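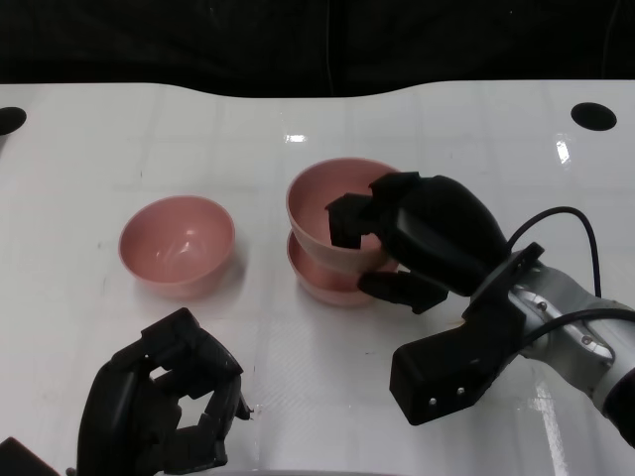 Bowls should be stacked by what you reach for, Beverley Bainbridge wrote to us after our last piece on kitchen cupboards, and size can come second. She keeps four at the front and everything else behind them, and she has not moved them in years.

Most households do the opposite. The cereal bowls go wherever there is a gap, and the mixing bowls go on top of them. Pink bowls, the dusty kind that sold well this fall, tend to get put up high as if they were for guests.

Emese Győri runs the housewares floor at Drillstead, a store in Hovham that stocks 143 kinds of bowl. Her staff stack and unstack them all day. She tells new people to look at the rim first. If a bowl sits level inside the one below, the stack can go higher. If it rides up on one side, she stops at two.

"People blame the shelf," she said. "Usually they have mixed two bowls that are nearly the same."

Nearly the same is a common problem. Jalby, the line she sells most of, changed its cereal bowl slightly a while ago, and the old and new ones do not nest well. Customers who buy one replacement bring it back. Drillstead sold 2,000 Jalby bowls last year and 2,030 this year, and Győri now asks buyers which version they have at home.

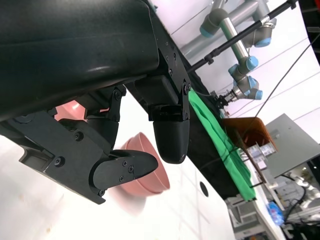
Putting them away

Let bowls dry fully before they are nested. A damp stack can stick, and pulling it apart is how rims get chipped. Lift the top bowl straight up with the thumb inside and fingers outside.

Keep the stack below shoulder height. Leave a little room beside it so a hand can get in. Odd bowls can stand alone on the shelf or hold onions and keys.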